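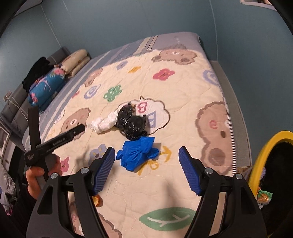 Cartoon bear quilted blankets — who else is hooked?

quiltpile_etc
I need to talk to people who get it. I have gone completely overboard for bear bedding. The one on our big bed right now is cream, quilted, with brown bear faces all over it and flowers in between, red, yellow, purple, pink, and even a green one with white dots! There are little swirls too, and a speech bubble with a pink B and a lavender B in it, which makes me happy every single morning. Blue and grey stripes up at the head end.

My husband thinks this is a kid's blanket. I am 50 and I say it's a blanket. It's on the bed in the room everyone walks past and I'm not moving it.

Two questions. How do you wash yours without the filling going lumpy? And do you put the stripes at the head or the foot?

moth_and_button
Oh I love this. I have a plain one from Falta with a border like that and I've always had the border at the foot, so it shows when you come in the door. But yours has the faces to look at, so I can see wanting the stripes by the pillows.

Washing: cold, gentle, half the soap you think you need. Mine has been through the machine more times than I can tell you and it's still flat as a pancake (in a good way).

tallgrass407
Head end, always. Once you fold the top back over a second blanket the stripes make a nice band across the bed.

I'm going to disagree on the machine though. I wrecked a quilted one in a home washer. It was a big one and it soaked up so much water the drum couldn't spin it, and the stitching popped in three places. Take it to the laundromat and use the giant front loader. Mine in Etemeck costs 8 dollars a load and it's worth every cent.

moth_and_button
Depends on the size of the washer, surely? Mine fits with room to move. If you have to shove it in with your knee, then yes, laundromat.

quiltpile_etc
There has been some knee involved, I'll admit. Laundromat it is!

dovecote_lane
Is there a zipper on yours? I see a black and white striped edge down the side. If it zips, close it all the way before you wash. I left one half open and the pull scraped up the fabric next to it, little fuzzy tracks all the way down. You can turn a cover inside out if it comes off, too.

quiltpile_etc
Yes, there's a zipper down that side, and no, I have never once closed it for the wash. Going to start. Thank you!!

hulico_fan
The letters on it are so sweet, that yellow cursive with just the outline. Pale yellow is the first thing to go in the sun, so if your bed is by a window, flip the blanket end to end once in a while. I bought my bedding at the Hulico outlet and the side by the window went noticeably paler in one summer.

tallgrass407
But then the stripes are at the foot half the year.

hulico_fan
Then draw the curtains, ha. I'd take stripes at the foot over faded bears.

dovecote_lane
Same. Save the bears.

pegboard_pam_no
Unpopular opinion, but I think one busy thing per bed is the limit. With a blanket like that I'd do solid pillowcases, pick one color out of the flowers and stop there. The lavender would be my choice.

quiltpile_etc
See, I want MORE. I've been looking at a red floral set to go with the red flower. There's a fabric place on Dissanayake Street with about 200 bolts of cotton and I could sew a pair of cases in an evening — two evenings if I do the nice hidden seams.

moth_and_button
Red would be gorgeous. Buy a little extra and prewash it, red cotton bleeds like crazy and you do not want pink bears. Throw in an old white sock and see what color it comes out.

pegboard_pam_no
Fine, red is growing on me. Small print though, please.

quiltpile_etc
Small print, I promise. I'm going over there after lunch and I'll post what I find. Still taking votes on head or foot!

Contact the moderators | © Bed & Blanket Board | Back to top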